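Budgeting for a tabletop manipulation cell: sim seats vs. second arm

Forum: Equipment and Purchasing
Started 2018-07-14

I have to submit a capital request for a small manipulation cell and would like a sanity check on the split before it goes in. The application is handling of household goods on a tabletop, one item at a time, mixed shapes, some of them soft or easily marked. We have one arm and one two-finger gripper. Everything so far has been developed in simulation, and the question is how much longer to stay there before buying hardware.

Current line items:

Dreteck gripper, second unit: 1443
Spare fingertip pads, one set: 748
Paltska simulation seats: 6, renewed every January
Wrist camera and mount: not yet quoted

Typical case below, a candle in its holder with a bowl close behind it. Clearance between the fingertip and the neighboring object drives most of the gripper selection.
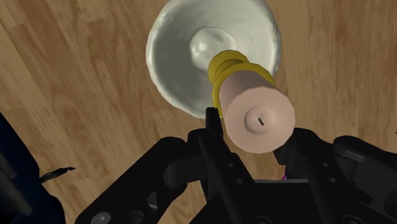 Jeferson Mendonça

The Dreteck is on the list for finger geometry. The linkage takes up a lot of room to either side of the grasp, and in clutter that costs us approach angles. A narrower gripper would help but gives up stroke, and some of the objects need the stroke. If anyone has priced a narrow finger set separately from the gripper body, I would like to know what you paid and how long you waited.

kolbrek_m
Drop the second gripper. You have one arm. A spare body sitting in a drawer is money you could put into pads and the camera. Pads wear, bodies mostly don't. We run two cells and have replaced one gripper body and 16 sets of pads.

tolerance_stack
Disagree. It depends on lead time. Our last gripper came through Myklebust and we waited most of a quarter for it. If the only body fails in that window the cell is down, and so is everybody scheduled on it. Price the downtime first, then decide whether the spare is a luxury.

kolbrek_m
Downtime on a development cell is not downtime on a line. He can go back to simulation for a few weeks.

Jeferson Mendonça
Partly true. The grasp work could go back to simulation. The cycle testing could not. I should have said that cycle testing is a deliverable on this project.

tolerance_stack
Then keep the spare.

sparse_matrix
Different point. You have six seats and one arm. Who is using six seats? Paltska bills a seat whether or not it is opened. Pull the license log before you renew. We cut ours by half and had no complaints.

Also, nothing in your list covers the arm itself: mounting plate, guarding, cable management, service contract. The usual mistake in a simulated workcell is that the table is wherever you typed it in. On the floor you pay for a base, and the base decides reach. I would put the arm-to-table layout in the request as its own item with a drawing attached.

Jeferson Mendonça
Fair. The plate and guarding come out of the facilities budget, so I left them off, but the reach study belongs in here. The arm links pass close over small items and past the table edge in a number of our poses, and I don't want to discover on installation day that the base has to move. View from the layout work:

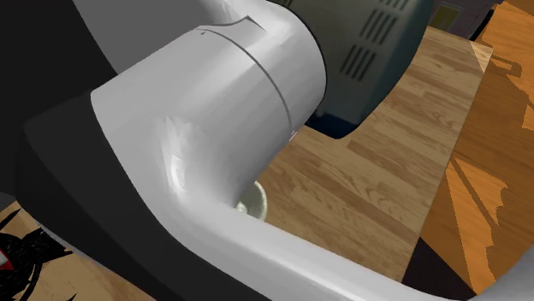
kolbrek_m — that is an argument for a taller pedestal, and a taller pedestal is cheap. Get it quoted by Kolcombe as an adjustable unit. Fixed height saves very little and you will regret it at the first table change.

sparse_matrix
Agree on adjustable, with one caution. Check stiffness at full extension. Ours had visible sway at the top setting and we ended up locking it at the lowest one, so we paid for travel we never used.

Jeferson Mendonça
Revised plan: keep the spare gripper, double the pads, audit the seats before renewal, add an adjustable pedestal with a stiffness figure required in the quote. The camera stays open until I have a mount that clears the linkage. Still looking for a price on narrow fingers if anyone has one.

tolerance_stack
Will check our purchase orders and post the finger price when I find it. It was a separate part number from the body.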